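Buying your first arm: frequently asked questions

Last updated November 3, 2025

Reltus helps small firms plan and budget for robot arms. We don't make them, and we get the same fee whether you buy one or go home and think about it. Most of the questions below come from people whose managing director has just been to a trade show.

Do we have to buy the arm first?

Please don't. Start with the simulator. A Tavov licence costs £1,242 per seat for the year, and for that you can bump a virtual arm into virtual furniture for as long as your patience holds. Doing the same with real furniture comes out of a different budget, usually yours. 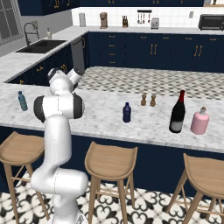 The Tavov kitchen with the arm at the island, bar stools and all.

Why a kitchen? We make gearboxes.

Because everyone in your meeting already knows how a kitchen works, including finance. Reach, clearance and grip are easier to argue about over a worktop than over a drawing of your cell. Once the arguing is finished we rebuild the model with your benches in it, which is quoted separately. Yes, we know.

How many seats do we need?

Two. One for the person who will do the work, one for the person who will be asked why it isn't done. Firms that buy a seat for every department find that most of them get opened in August, when it's quiet, and then never again.

What size of arm should we budget for?

Smaller than the one in the brochure, as a rule, but check the reach before you fall for the price. Buyers measure from the base to the work and forget that the arm has to get there from above.

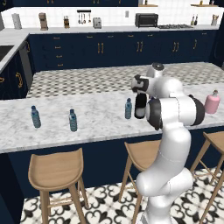
Reach is also where the quotes start to drift apart. Suppliers give you a figure for the arm at full stretch, and very few jobs are done at full stretch. Look at where the elbow ends up when the gripper is pointing straight down beside a water bottle: over by the edge of the counter, taking up room that somebody will have promised to a shelf. Allow for the elbow and you'll avoid the commonest variation order we see.

Is the gripper included?

Almost never. The arm is the razor and the gripper is the blades. Put it on its own line in the budget, with a second line for the fingers, and get a price for spares on the day you order, while they still like you. Our Gresbridge office keeps a costing sheet for this and will send it to anyone who asks.

Can one gripper handle all our products?

The salesman says yes. Ask him to bring it and try your most awkward item first.

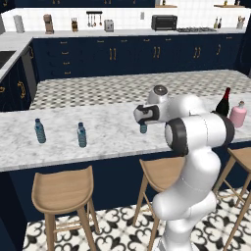 If he'd prefer to begin with the easy one, let him, and then hand over the awkward one anyway. A gripper that copes with most of your range may still be the right buy, so long as you know which lines will stay on hand packing and you haven't already given those people's chairs away.

What gets left out of the budget?

Guarding, the risk assessment, the electrician, the floor fixings and the week when everyone stands about watching it. Hemmin, our fixed-price site survey, is £1,506 and covers the first four. We have no product for the fifth.

Should we plan for things falling over?

Yes, and early. Picking up an upright bottle and picking up one lying on its side are separate jobs, with separate programming hours. Tell your supplier about both before the quote, or you'll be paying for the second at the day rate.
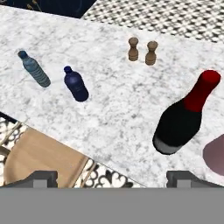 Two water bottles and a wine bottle on their sides, as seen from the gripper. The shakers are upright.

How long before it pays for itself?

Longer than the slide says. We ask clients to work it out again with the arm idle for part of every shift, then show us both answers. If only the cheerful one gets past your board, wait a year.

Can we hire one instead?

You can, and for a trial we'd suggest it. Read the clause on return condition twice. Over 100 words of ours was about scratches.

Do you offer training?

Yes, at Gresbridge or at your place. Lunch is included at Gresbridge. At your place we'll eat whatever there is.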